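I bought the Esura trekking poles in October, the week before a hut-to-hut walk I'd been putting off for years, and I've now had them out on enough hills to have opinions. Lots of opinions, sorry! My knees are the reason I went looking. Going up I'm slow but cheerful, and going down I sound like somebody stepping on a bag of chips.

They're a three-section aluminium pole with lever locks and cork grips. I paid 100 dollars for the pair at the outdoors shop in Hamel, where Ruwan Khondokar let me stomp up and down the stairs with four different sets before I picked these. (Thanks Ruwan, and sorry to the lady trying on boots.)

## On the trail

The first proper outing was the Plirwood ridge track, which starts in wet fern gully and then just goes up. And up. There's 400 metres of climbing before lunch, most of it on tree roots, and the poles were brilliant on that stretch. The cork was comfy straight away and didn't go slimy when my hands got sweaty, and the foam section under the grip is long enough that you can choke down on it for a steep step without fiddling with the levers.

Coming down the other side was where I really noticed them. It's loose grey scree with a bit of clay underneath, and I usually do it half on my bottom. This time I did it upright — slowly, muttering, but upright. My friend Hạnh Vũ, who walks like a mountain goat and refuses to own poles, borrowed one for the creek crossing and took a suspiciously long time giving it back.

We got up to the trig point mid-afternoon with the cloud sitting just under us and the far ranges poking out like islands. I leaned both poles on the cairn, the wind knocked them over, and one went skittering down the rocks. It has a scratch the length of my finger now and works fine.

## The not so good

The straps are too thin. After a full day I had a red line across the back of each hand, and I ended up wearing my gloves just for the padding. I also think the lever locks come too loose out of the packet. One of mine slipped a few centimetres on the very first descent, which gave me a fright. A quarter turn of the little screw fixed it and it hasn't budged again, but do that at home, please, before you're on a slope.

Then there are the rubber tips. I lost one in mud on day two and never saw it again. Spares are 8 dollars a pair, so I've bought two lots and keep them in the lid of my pack.

Folded down, they're a touch long for carry-on bags too. Mine stick out of the top of my daypack and catch on every low branch in the country.

## Compared with my old Flillitex pair

My old Flillitex poles had twist locks, and I won't be going back to those. They were lighter, I'll give them that, and the straps were miles better. But on a cold morning with numb fingers I could never tell if I'd tightened them or loosened them. With the Esura levers you flick them over and go.
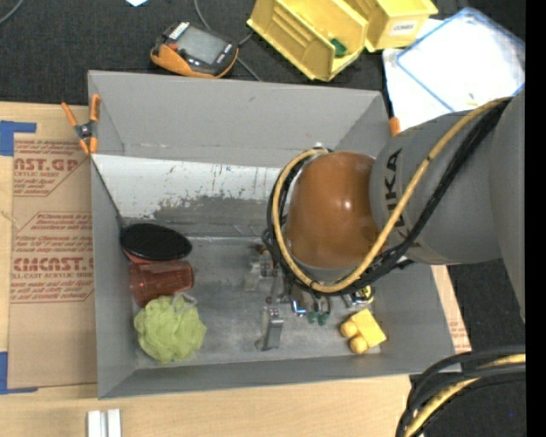 *KUKA robot arm reaching into a grey bin.*

So would I buy them again? Yep, with wider straps if they ever make them. If you mostly walk flat coastal paths you probably don't need to spend this much, and anything from the bargain rack will do you. For steep, rooty, muddy stuff with a full pack, they've been great. I'm giving them four stars, and I'm taking them back up to Plirwood on Wednesday if the rain holds off.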